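2024-07-29

Day three of the sourdough starter, which I have named Zorum after the jar it lives in. The instructions promised a "pleasant tang". What I've got smells like a footy bag left in the boot over Christmas.

I fed it before work and again after tea, 71 grams of flour each go, and by my sums I've now put more into Zorum than I've put into myself since Friday. The loaf in the book weighs 679 grams. Mine will want to be a very good loaf to cover the flour, the new scales and the tea towel I had to throw out.

Meanwhile there was nothing in the house for actual dinner, so it was cheese on toast. Shop bread. I ate it facing away from the bench.
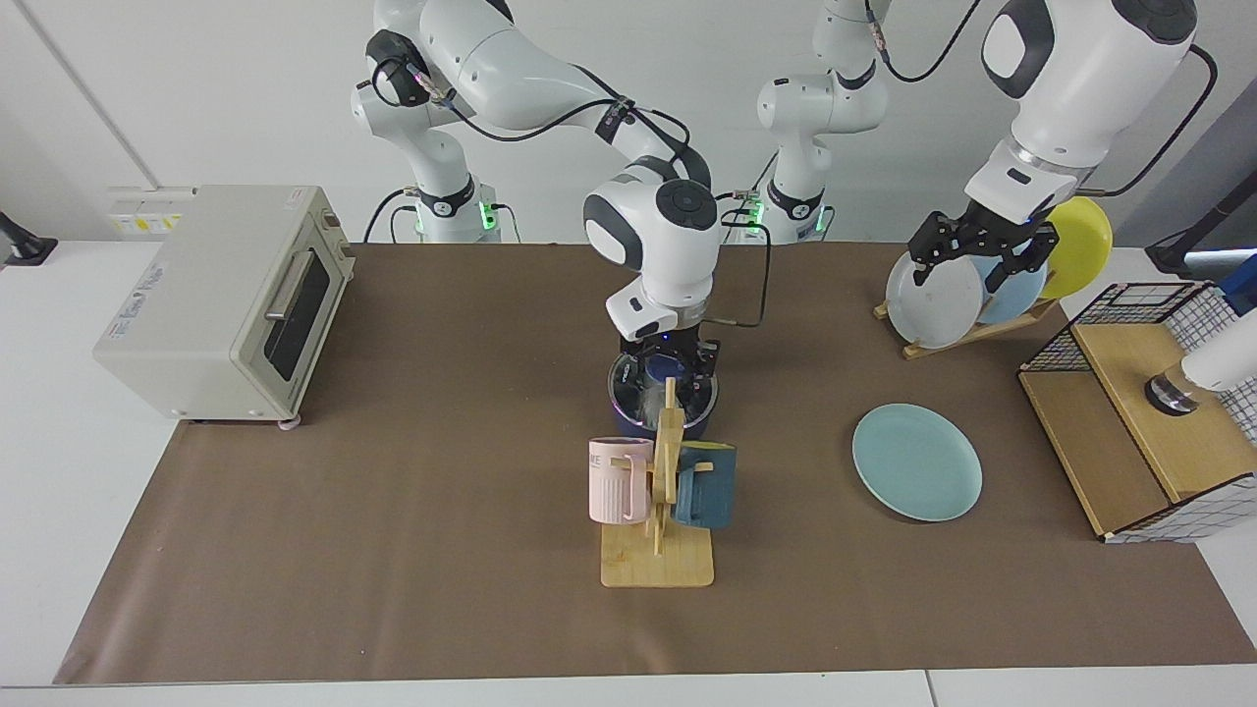
2 min read

Rang Mum, who says her starter doubled overnight in winter with no heater and no fuss. Good for her. Mine has managed 2 bubbles, and one of those may have been me bumping the jar.

I'll give it until August. After that it's pikelets, or the compost.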